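How to Deep Clean a Mattress

Posted May 28, 2022 by Liviu Olteanu

A mattress takes in sweat, skin flakes and dust every night, and most people clean theirs only after a spill. Twice a year is enough for a bed that gets normal use. If you have pets or allergies, make it 4 times. The hands-on work takes 50 minutes, and the rest is waiting.

What you need

Baking soda, one full box for a queen
A vacuum with an upholstery attachment
A soft brush and a dustpan
Dish soap
White vinegar in a spray bottle
Two or three clean cloths, white or undyed

Start early in the day. The mattress has to be fully dry before you make the bed again, and that can take until evening if the air is humid.

Step 1: Strip the bed

Take off everything, including the protector. Wash the sheets and pillowcases on the hottest setting the care label allows. Protectors with a waterproof backing usually need a cooler wash and low heat in the dryer — check the label first.

Step 2: Clear off the loose stuff

Brush crumbs, hair and lint toward one side and catch them in the dustpan. On a quilted top, work along the stitching, where most of the grit collects. Then vacuum the whole surface with the upholstery attachment, going slowly and overlapping each pass. Do the sides too.
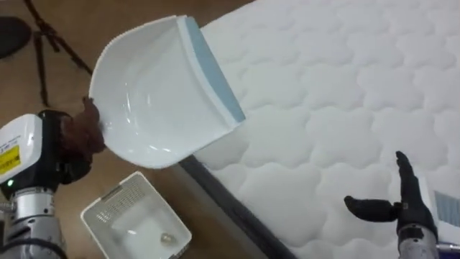 A plastic dustpan and a white quilted mattress.

Step 3: Treat the stains

Always dab. Rubbing pushes the stain deeper into the padding.

For sweat and general yellowing, mix one part vinegar with one part water, mist the spot lightly and blot with a cloth. For food or drink, put a few drops of dish soap in a cup of cool water, dip the cloth, wring it out well and blot from the outside in. For blood, use cold water only. Warm water sets it.

Don't soak anything. Memory foam is the worst for this, as it holds water for days and can grow mold inside. If you have foam, skip the spray and put the vinegar mix on the cloth.

Step 4: Baking soda

Shake it over the whole top in a thin, even layer. Leave it for at least 30 minutes. Longer is better, and if the room has a musty smell I leave it all afternoon with the window open. Vacuum it up slowly and empty the canister when you finish — the fine powder clogs filters.

Step 5: Dry and turn

Point a fan across the surface until any damp spots are gone. If the mattress is two-sided, flip it and repeat from step 2. One-sided mattresses should only be rotated, head to foot. Get a second person for anything bigger than a twin.

Put the protector back on first, then the sheets.

Comments

Nicanor Beltrán: Does the vinegar smell stay? Mine is a spare bed and we have guests coming in June.

Liviu Olteanu: It goes once the mattress is dry. Leave the window open overnight and you should be fine.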